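The robot gets the box, Ruba Shboul gets the paperwork

Posted 27 August 2022

Ruba Shboul has packed welcome boxes for rental apartments for 11 years, and she has views on water bottles. "They roll," she says. "You put one down nicely, you turn around for the snacks, and it's gone for a walk."

These days the walking bottles are mostly somebody else's problem. Molomen, which stocks short-stay apartments for their owners, has been trying out robot arms on its packing work, and it does so in a kitchen, on a granite counter, because that is where the boxes end up anyway. Shboul used to pack. Now she stands by with a tablet and what her colleagues call the face.
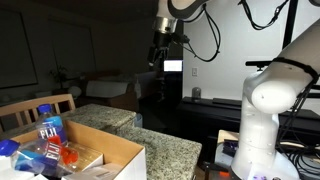 The face comes out when the arm hesitates. "It thinks about a bottle longer than I thought about getting married," she says. She has been told not to help. For the first week she helped constantly, reaching in to straighten things, and Younes Belkadi, who runs the trials, had to throw out a good part of what they had recorded. He is still a little sore about it.

"She was very fast," he says. "Everyone was impressed with the robot until I explained."

Belkadi wants the arms to handle a mixed box: water, packets, anything a guest might open at midnight. Bottles that stand up are one thing. A bottle on its side is another, and Shboul, asked to make the boxes untidy on purpose, has found a talent for it. Her job title changed in August to cell supervisor. The raise that came with it, she notes, was also on the small side of a cell.

Molomen sends out 3,000 boxes in a busy month, nearly all of them still packed by hand. Nobody has been let go, a sentence the company's operations manager, Tarek Soliman, says early and then says again - once with his coffee halfway to his mouth. Two packers have moved to deliveries. One of them, Asmaa Abdel Hamid, asked for the switch.

"I get to see the ocean," she says. "The robot can have my stool."

What she misses is the talk. Packing was dull, but it was dull in company, and the radio was on. The trial kitchen is quieter. People watch the arm and lower their voices, as if it might lose its place.
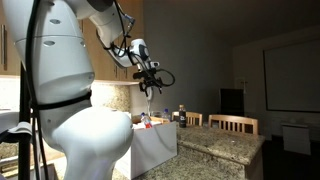 The trial kitchen at Molomen, with a box on the counter.

Soliman would like a decision by the end of the year. Belkadi would like more time, and a second kitchen. Shboul would like a chair with a cushion, and has put that in writing.

Does she worry about the job? She takes a while over this one. "My sister asks me that every time she calls," she says. "I tell her, they need a person to tell it what a mess looks like. I raised four boys. I'm good for years."

Then she goes back to her tablet, where there is a form to fill in for every box. She used to pack them in less time than the form takes. She has mentioned this to Soliman, who is looking into a shorter form.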